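Recording two-handed table demos for a Forkell policy

You need a pair of hand-held grippers, a clear table and a handful of everyday items. Do the Forkell calibration first and check that both grippers show up in the recorder.

1. Start with soft packaging. Bags crumple differently every time, so they need the most examples. Bring one fingertip down on a corner, wait for the bag to settle, then close the other gripper.

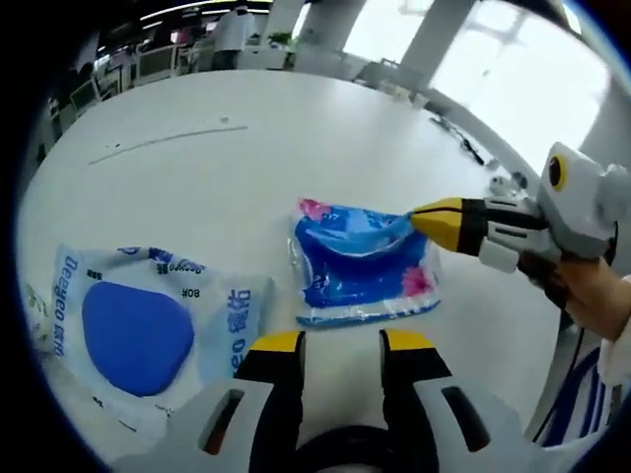

Candela Segura wrote that she presses on the flat edge of a bag instead, and that her corner grasps failed more often in training. Try both and keep them under separate task names.

2. Change the layout between episodes. Turn packages sideways or upside down. Lay cups and bottles on their sides as well as upright.

3. Mix the items once single objects go well. Put something stiff, something soft and something that coils within reach of both hands. Open the fingers wide before you move in. 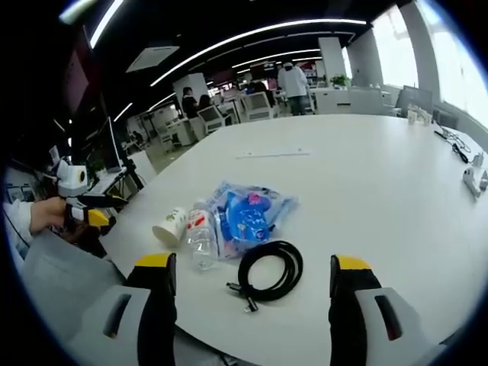
Mixed set: paper cup, bottle, bagged toy and coiled cable.

4. Stop the recording with both grippers still. Delete any episode where a finger left the table area.

Our first set had 517 episodes, and 148 were dropped in review, mostly for late stops. Upload the rest to Murkura before you change tasks.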